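홈 글목록 사진첩 방명록 이웃
검색어를 입력하세요 검색

로봇 손 대여 2주차, 이제야 쓰는 중간 후기

6월 안에는 꼭 올리겠다고 해 놓고 또 이렇게 늦었습니다. 기다려 주신 분들께는 죄송하고, 댓글로 재촉해 주신 분들께는 고맙고 그래요. (재촉이 없었으면 가을에나 썼을 거예요!)

지난 글에서 말씀드린 대로 Bemcombe의 대여 서비스로 Furka 손을 받아 쓰고 있습니다. 기간은 14일이고, 팔은 원래 쓰던 것에 어댑터를 끼워 달았어요. 상자를 열었을 때는 생각보다 묵직해서 살짝 겁이 났는데, 설명서에 적힌 무게가 610그램이더라고요. 전에 쓰던 Civitz 집게가 425그램이었으니 손목 쪽 설정을 다시 잡아 줘야 했습니다. 이걸 빼먹고 첫날 저녁을 통째로 날렸으니 혹시 빌리실 분은 무게값부터 입력하세요. 저처럼 나사만 세 번씩 다시 조이지 마시고요.

연습 거리는 늘 그렇듯 과일입니다. 컵이나 블록도 해 봤지만, 과일은 모양이 제각각이라 손의 성격이 금방 드러나는 것 같아요. 게다가 연습이 끝나면 먹을 수 있으니 얼마나 좋습니까. 요즘 저희 집 간식은 죄다 살짝 눌린 과일이랍니다.
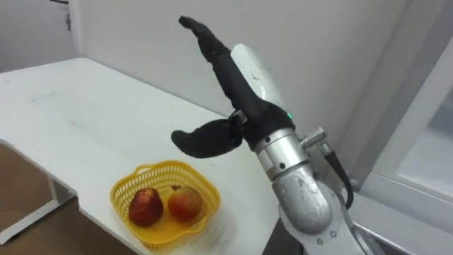
제일 마음에 드는 건 엄지예요. 집게는 양쪽에서 꾹 누르는 수밖에 없어서 둥근 것을 잡으면 자꾸 옆으로 도망갔는데, 이 손은 엄지가 받쳐 주니까 훨씬 편안하게 잡습니다. 힘 조절도 기본값이 꽤 순한 편이라 처음 쓰는 분도 크게 놀랄 일은 없을 듯해요. 다만 바닥이 납작하게 깔린 물건, 그러니까 카드나 얇은 자 같은 것은 영 서툽니다. 열심히 긁기만 하다가 끝나요. 보고 있으면 안쓰러워서 제가 대신 집어 주고 싶어집니다.

아쉬운 점도 적어 둘게요. 같이 오는 Ajayi 프로그램은 화면이 예쁘긴 한데, 동작을 저장할 때 이름을 길게 쓰면 뒤가 잘려 버립니다. 비슷한 이름으로 여러 개 저장해 놓고 어느 게 어느 건지 몰라 한참 헤맸네요. 문의를 남겼더니 오후에 바로 답장이 왔고, 다음 업데이트에 넣겠다고 하셨어요. 답이 빠른 건 참 고마웠습니다. 손가락 쪽 재질은 먼지가 잘 붙는 편이라 저는 작업 전에 마른 천으로 한 번씩 닦아 줍니다.

살 거냐고 물으시면, 음, 아직 고민 중이에요. 가격표를 보면 마음이 식었다가 잘 잡는 걸 보면 또 흔들리고 그럽니다. 일단 반납 전에 달걀을 한번 시켜 볼 생각이에요. 삶은 걸로 먼저 하고, 용기가 나면 날달걀로요. 결과는 다음 글에 올리겠습니다. 궁금한 물건 있으시면 댓글 남겨 주세요, 집에 있는 거면 같이 시켜 볼게요!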